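Home lab bench > Glassware and small equipment

Black cloth under glassware, and where to park the stirring rod

precious_agbayani
Thursday, 7:40 pm

I'm putting together a small bench for a school chemistry club and want to settle two things before I buy more of anything. We have one beaker, one white plastic test tube rack, one stirring rod and a table that is too pale to see clear glass on. I lost track of that beaker twice in April, and the second time I knocked it with my sleeve.

So I've gone to a black cloth over the table. Clear glass shows up a lot better on it, and so does the water line. The cloth was a remnant from Grulton, 98 cents, and it has a wavy edge I haven't bothered to trim. It picks up lint.

Question one: is cloth a bad idea under a beaker? Question two: do you stand the rod in the rack between uses, or lay it down somewhere? Right now the rack sits lengthwise behind the beaker and I've been using one of the end holes.

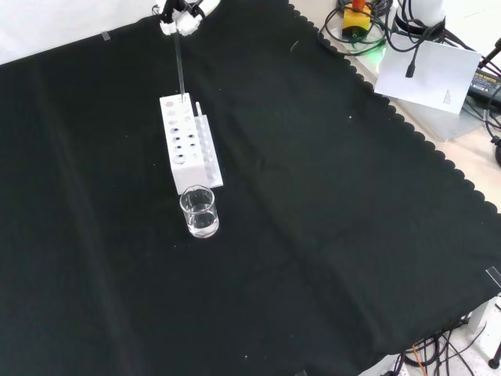 omport44
Cloth is fine for plain water and not for much else. It soaks up a spill and holds it right where your forearm goes. I'd want a tray or a sheet of something wipeable. You can get a dark silicone mat from Istgate for 20 dollars and rinse it in the sink.

As for the rod, lay it across a folded paper towel. A rod standing up in a rack is a lever. Somebody catches the top of it and the whole rack goes over.

precious_agbayani
The club is only doing water and food coloring this term, so I'm not too worried about spills yet. I take the point about the forearm though. Would a mat lie flat on a table that has a slight bow in it?

omport44
Mine does. It took a day to relax after being rolled up.

dell_bench
I disagree about laying the rod down. On a paper towel it rolls, and then it's on the floor. I've broken more rods that way than any other. In a rack with a decent foot on it, a short rod is perfectly steady. The trick is to pick a hole that suits it. Lots of these plastic racks have graded holes, big at one end and small at the other, and a thin rod belongs in the small end. Put it in a big hole and it leans.

What does your rack look like underneath? If it's solid, water collects in there and you'll get scum.

precious_agbayani
It has the graded holes. I hadn't thought about which end to use, I was just going by which was closer. Underneath it's open, with slats, so it should drain. I turned it parallel to the table edge and put the beaker at its left, at the big-hole end. That leaves the small holes clear on the right and the rod doesn't have to pass over the glass.

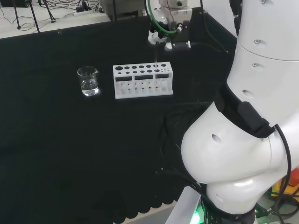 Beaker left, rack right, rod over the small holes.

dell_bench
That's how I'd set it. Left-handers can mirror it.

omport44
Still a lever. But fine, if the kids are told to lift it straight up.

One other thing, I'd tape down the edge of the cloth on the side where people stand. A hanging edge gets pulled.

precious_agbayani
Taping it is easy enough, I'll do that before the next meeting. I also moved the beaker over a little so there is a strip of bare cloth between it and the rack. With the two of them touching, every bump to the rack went straight into the glass.
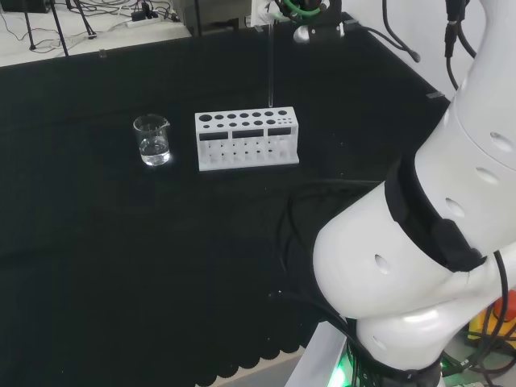
The gap doesn't need to be big. A couple of fingers wide is plenty for getting a hand around the beaker. I've also decided to keep the water low, well under half, so it can be picked up without slopping. The marks on ours are hard to read anyway, so I'll have the kids measure in a cylinder first and pour from that.

I'll probably order the mat next term when we start on vinegar and baking soda. Until then the cloth stays.

dell_bench
Run a lint roller over it before each session. And rinse the rack upside down when you're done -- the small holes hold drops longer than you'd expect.

omport44
If you do get the mat, get the matte one. The glossy version throws the ceiling lights back at you and you're no better off than with the pale table. See post 352 in the bench surfaces thread, there was a long argument over it.

precious_agbayani
Found it, thanks. Matte it is.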